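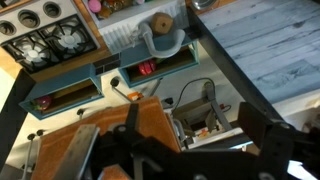

Comparing two wrist camera mounts before a gripper trial

These notes cover the setup we use when a new gripper comes in and has to be compared with the one already on the arm. They assume a parallel gripper, a wrist camera and a play kitchen as the test area. Allow an afternoon.

1. Fix the camera first

Fit the camera to the wrist bracket and tighten the screws by hand. Move the arm to the home pose and look at the live view. The gripper will take up a good part of it. A steep angle is usable, provided the worktop, the sink and the open cabinets can all be seen past the metalwork. If a plate or post hides the place where the object will be picked up, change the tilt before changing anything else.

Tighten fully, then save one still as the reference. Every later mounting is checked against this still.

2. Choose the targets

We use three areas of the kitchen:

Stove. Flat and open. Good for checking height, as the burner grates give the fingers something to catch on if the arm is too low.
Sink. The curved faucet limits the approach from above. Wide grippers have to come in at an angle.
Cabinets. The teal cabinets under the worktop are the hardest. A round toy fruit lying in a corner leaves little room for the outer finger.

Leave the knobs and lever handles on the front panel for a second round. They need a different grasp and will confuse the results.

3. Run the first gripper

Load the Skonano controller profile and set the closing force to the lowest step. Run 64 attempts, split as evenly as the three areas allow. Put the object back by hand between attempts, but do not line it up with a mark. Some variation is wanted.

Log each attempt as held, slipped or missed. Contact with the cabinet trim goes in a separate column, even when the object was held.

4. Swap and repeat

Remove the first gripper, fit the second and repeat the home pose. Compare the view with the reference still. Meirion Maddocks overlays the two at half opacity and looks at the countertop edge. If it has shifted, correct the mount. Do not correct it in software at this stage.

Measure the new fingertip offset and enter it in the profile. On the Wumbei gripper ours went from 262 mm to 296 mm, enough to drive the fingers into the sink when the old value was left in.

5. Read the results

Compare area by area before looking at the totals. A gripper that does well on the stove can hide poor results in the cabinets. Differences of fewer than 6 attempts in one area are treated as noise and the area is run again.

Send questions about the log format to Thirumalai Kandasamy.

Last updated May 29, 2026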